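Foam block (upholstery)

A foam block is a piece of soft cellular material cut to a regular shape and used as a seat, a step, a support for the body or a filling under a cover. Most blocks sold today are made from polyurethane foam. Older ones were made from latex or from horsehair mixed with rubber. The word "block" is used in the trade for two different things: the large raw piece that leaves the foam factory, and the small finished piece that the customer buys. This article treats mainly the second one.

Material

Polyurethane foam is produced when two liquids are mixed and a gas forms inside the mixture. The gas makes bubbles, the bubbles open, and the mass becomes firm in a few minutes. After this the raw block must rest, usually for a day or more, before it can be cut, as the inside stays hot for a long time.

Two values describe a foam. The first is density, which is the weight of one cubic meter. The second is hardness, which tells how much force is needed to press the foam down by a fixed part of its height. These two values are often confused by buyers. A foam of 30 kilograms per cubic meter can be soft or hard, depending on the recipe. Density has more influence on how long the foam keeps its shape.

Covers

Foam that is left without a cover becomes yellow and later breaks into crumbs at the surface. Light is the main cause. For this reason nearly every finished block receives a cover, which can be sewn from cloth, from knitted fabric or from coated fabric that can be wiped. 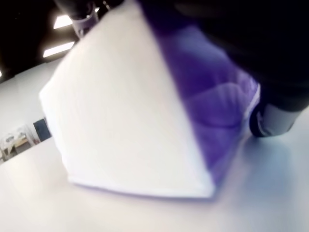
The cover is normally cut a little smaller than the foam, so that it stays under tension. When it is cut too large, folds appear after some weeks of use. When it is cut too small, the corners of the foam are pressed round and the seams may open. The upholsterer Perrine Lecomte, who ran a workshop in Sustasdale, recommended in her manual for apprentices to sew one test cover from cheap cotton before touching the good fabric. The manual was printed in 220 copies and is still used in several courses.

Zippers are placed on the side that is seen the least. On blocks for small children the slider is hidden in a small pocket of fabric, and the pull tab is removed.

Use

Foam blocks are found in nurseries, in gymnastics halls, in physical therapy and in homes. The Vitine system, drawn by Inès Guérin, was one of the first regional series in which all parts had related sizes, so that two small blocks had the same height as one large block. The Keltora company produced it from February of its first year and sold 732 sets before the range was changed. The later sets had a firmer foam and fewer shapes.

In physical therapy the block holds a leg or an arm in a chosen position. Here a hard foam is preferred, because a soft one gives way slowly and the position is lost.

Care

Covers with a zipper are washed at a low temperature and put back when they are completely dry. The foam itself should not be put in a washing machine. It takes up a large quantity of water, becomes heavy and can tear under its own weight. If it has become wet, it is pressed between towels and left standing on its narrow side in moving air.

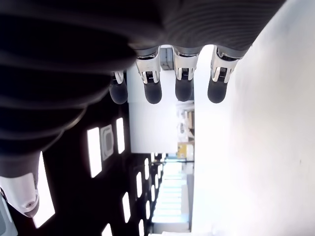

Can an old foam block be repaired?

Small damage can be repaired with a spray glue made for foam, and a missing corner can be replaced with a piece of the same density. When the whole block has lost its height, it is better to keep the cover and order new foam.

Disposal

Used blocks go with bulky waste in most towns. Clean offcuts are shredded and pressed together with a binder, and the result is called rebonded foam. It is heavy, often 100 kilograms per cubic meter or more, and shows many colors when cut. It serves for gym mats and as a layer under carpets. The Hordiienko method, named after the workshop that described it, adds a thin sheet of new foam on top so that the uneven surface is not felt through the cover.

See also: Upholstery; Latex foam; Cushion; Gymnastics mat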